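Papers > Household Work > Section 4

March 30, 2026
Duyên La

4.2 Where people put the cups

In the Dunthorpe survey we asked 149 households how they arrange cups and mugs on the table before washing up. The answers were less uniform than we expected. In 36 homes every vessel had a fixed place, and a guest who moved one was corrected. In the other homes the place depended on what was already there - a board, a cloth, a plate from breakfast.

We found that a wooden board often works as a border. A mug standing on the board was mostly understood as still in use, while a cup on the bare table was understood as finished. The material also had influence. Respondents in Clurkside treated enamel mugs with more care than plastic ones, and they washed them first. The sponge was seldom kept near the board, even when the sink was far away.

Figure 4 gives one arrangement of this type, with a teal enamel mug on the board and two plastic vessels on the table itself. The gray sponge lies flat, on the same side as the blue mug. We coded such a table as "partly sorted", the most frequent code in the May round.

Figure 4. Mugs, cup, board and sponge on a wooden tabletop.

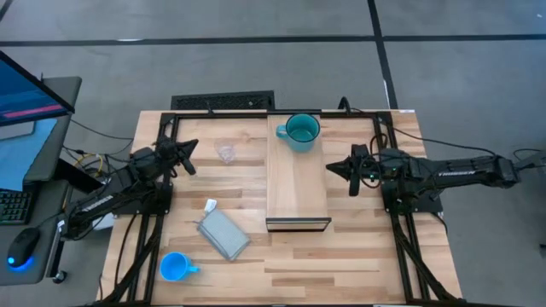 Echeverría objected to this reading of the board, writing that in many homes it is only the driest place to put a mug down, and that the code "partly sorted" should be given after asking the person who set the table.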